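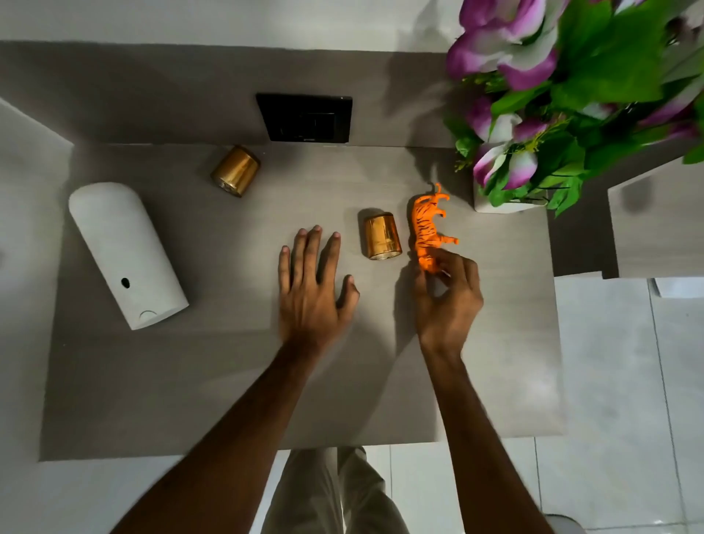 I bought the Doucet cups in October, two of them, for a narrow gray counter that needed something small to hold pens and clips. They come in one finish, a shiny gold. Doucet sells a silver one only to shops that order 500 or more.

The color is good. It shows bright highlights and dark bands as the light moves, and it looks warm against gray. Fingerprints show too – I wipe mine with a dry cloth every few days.

They are short. A full-length pencil leans out a long way, and a cup with three pens in it tips over if you bump it. On its side it will roll. For paper clips, tea lights or a child's small plastic animals they do fine.
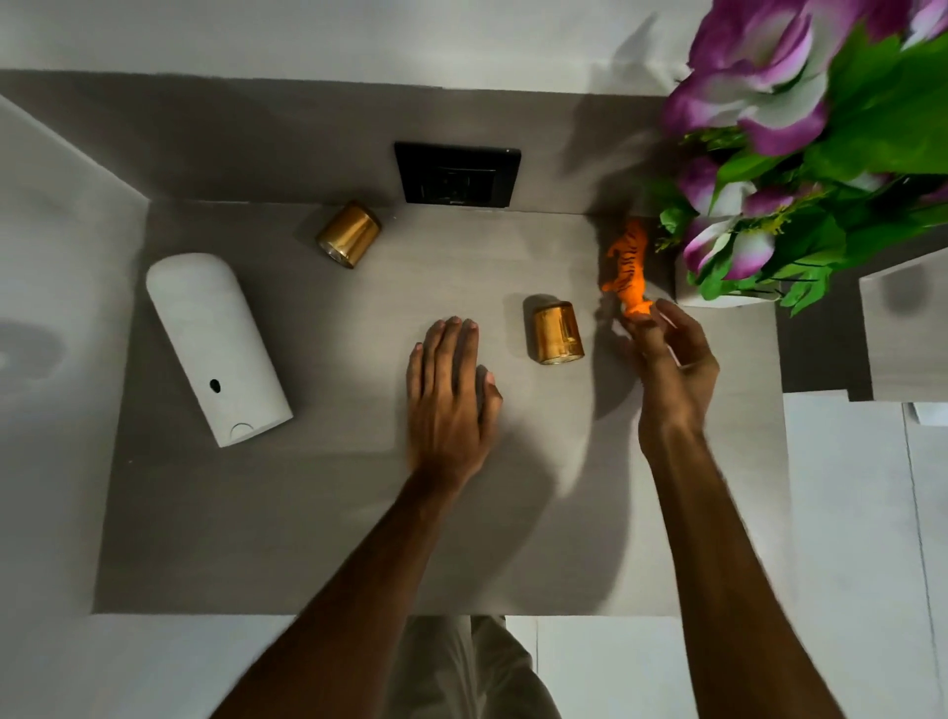
Rosalie Ammann writes that hers stopped tipping once she put a layer of aquarium gravel in the bottom, roughly 100 grams per cup. I have since tried that and it helps.

The price was 20 for the pair. I would buy them again for a shelf, and get something taller from Brulard for the desk.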